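28 Aug 2026 – sim teleop, kitchen counter

Adi on the gloves all morning, me on logging. Same setup as in February except the hands are the new black five-finger model and Gevari is now on the build Mererid patched. Target for the task is 600 demos. We stand at 109 kept, 89 of them from before today.

Wrist tracking drifted on the left after the first half hour. Re-zeroed twice. Adi says he can feel it before it shows in the plot – the palm starts to roll inward when he holds still. Going to log the glove offsets with every episode from now on so we can throw the bad ones out later without watching them all.

Right thumb closes too early. With the fingers half bent it gets there first and pushes small things away. Chae-won thinks it is the retargeting scale and not the glove. Tried 2 other scale values, the lower one is better for pinching but makes a flat grasp hard. Left it on the lower one for now.

Clutter placement is random per reset and sometimes puts objects too near the back edge, where the head view loses them. Asked Shahab for a tighter spawn area.

To do:
– rerun the thumb calibration with Eirlys, her hands are smaller
– check that the dropped-packet flag is written to the episode file
– back up today's folder before the Gunn machine gets updated 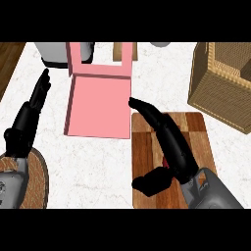 Head view, both hands over the counter, right fingertip close to the seat of the pink chair.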